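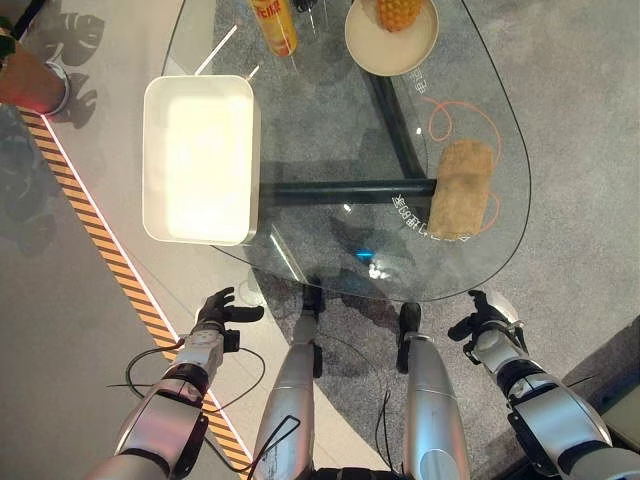 Couchtisch mit Glasplatte auf Teppich, wer hat Erfahrung?

kantenhocker77
Wir suchen fürs Wohnzimmer einen niedrigen Couchtisch mit Glasplatte. Drunter liegt grauer Teppichboden, der bleibt auch. Im Auge habe ich den Trimora, Kostenpunkt 155 Euro. Frage: Sieht man jeden Fingerabdruck, und drücken sich die Füße stark ein?

Moorbirke
Fingerabdrücke sieht man, ja. Ich wische alle 2 Tage mit Mikrofaser und einem Spritzer Essig im Wasser. Die Druckstellen im Teppich gehen mit einem Eiswürfel wieder raus, über Nacht liegen lassen und morgens aufbürsten.

t_falz
Essig würde ich lassen, wenn Metallteile dran sind. Bei mir ist der Rand der Halterung angelaufen. Spülmittel reicht völlig.

Moorbirke
Mache ich seit fünf Jahren so, da läuft nichts an. Kommt halt auf die Menge an.

t_falz
Oder aufs Metall. Clulideo schreibt jedenfalls in die Pflegeanleitung, man soll keine Säure nehmen.

regalbrett_ost
Wichtiger finde ich die Form. Rechteckig mit spitzen Ecken haben wir nach einem halben Jahr verkauft, meine Schienbeine waren blau. Jetzt eine geschwungene Platte, passt auch besser vors Ecksofa. Achte auf Sicherheitsglas.

kantenhocker77
Danke. Dann nehme ich was Rundliches. Filz unter die Füße oder nicht?

Moorbirke
Auf Teppich bringt Filz nichts. Flache Untersetzer aus Kunststoff, die verteilen das Gewicht.

Suchbegriff eingeben Suchen Erweiterte Suche

Kontakt | © Trurnham Wohnforum | Nach oben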